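Cullinane tabletop handling set: data card

Prorna handles returned household goods for small retailers. Cullinane is the set we recorded before deciding how much of the sorting bench to hand over to arms. It contains 3000 recordings made by bench staff using paired hand-held grippers, with head and gripper cameras running together. Access is through the Lalus file server, folder "cullinane".

What it is for

The set is meant for training and checking arm policies for light items: small things going into or out of baskets, tidying a tabletop, moving objects between hands. It is not suited to heavy goods or anything that needs a tool.

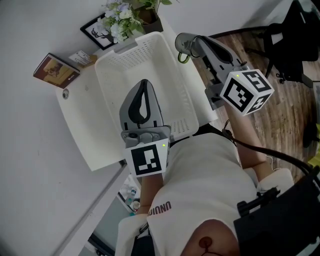
Staff record in paid hours, on the same rate as sorting. Sessions run up to two hours with a break in the middle. Anyone can decline a session without giving a reason, and recording speed is not used in performance reviews. The first version of the schedule had people recording after a full shift. Wrist complaints went up and we dropped it in January.

What changes on the floor

When the Vollow arms go in, 2 of the sorting benches will run with an arm and one attendant. The attendant clears jams, checks labels and takes over items the arm refuses. Pay grade stays the same for now. The union side has asked for this in writing and it is still open.

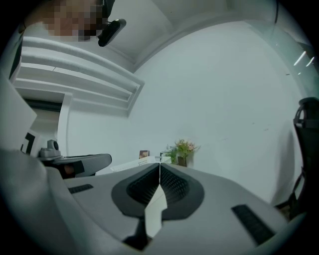 Known limits come mostly from the setup. Recordings were made in furnished rooms with ordinary tables, so lighting and backgrounds are closer to a home than to our floor. A white perforated basket, a potted plant with pink flowers and an office chair can all be in view of a gripper camera at once, and a policy may learn to lean on such things. Test on a bare bench before trusting any score. The wide lens also bends straight walls near the edges; calibration files are in "lens".

Privacy

Faces are pixelated in the released gripper video. Check clips before sharing them outside Prorna and report misses to the data desk.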